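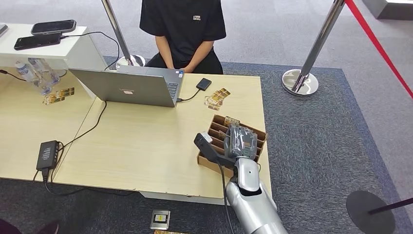 *Ein Stapel Sammelkarten neben dem Laptop: Mehr Platz braucht das Hobby erst einmal nicht.*

## Die Rückkehr der Tauschabende

Wer als Kind auf dem Schulhof Karten getauscht hat, kennt dieses Kribbeln beim Aufreißen einer Packung. In Nosau ist es wieder da, und wie! Jeden Monat füllt sich der Spieleladen Grallard mit Leuten, die ihre Ordner aufschlagen, blättern, feilschen und dabei die Zeit vergessen.

Ewurabena Amegashie hat die Abende ins Leben gerufen. Ihre Leidenschaft gilt der Serie »Niltik«, 416 Motive umfasst die komplette Reihe, und ihr fehlen noch 2 davon. »Eine habe ich im Juli um Minuten verpasst«, erzählt sie und lacht. Inzwischen liegen bei ihr zu Hause 4000 Karten - sortiert nach Zeichner, was herrlich unpraktisch ist und wunderbar aussieht.

Überhaupt, die Zeichnungen! Manche Blätter sind kleine Gemälde, mit Wolken und Gräsern, die man erst unter der Lupe entdeckt. Einsteiger fangen am besten mit einem Motiv an, das ihnen gefällt, und fragen erst danach nach dem Preis.

Der nächste Tauschabend ist am 26. Mai, doppelte Karten bitte mitbringen.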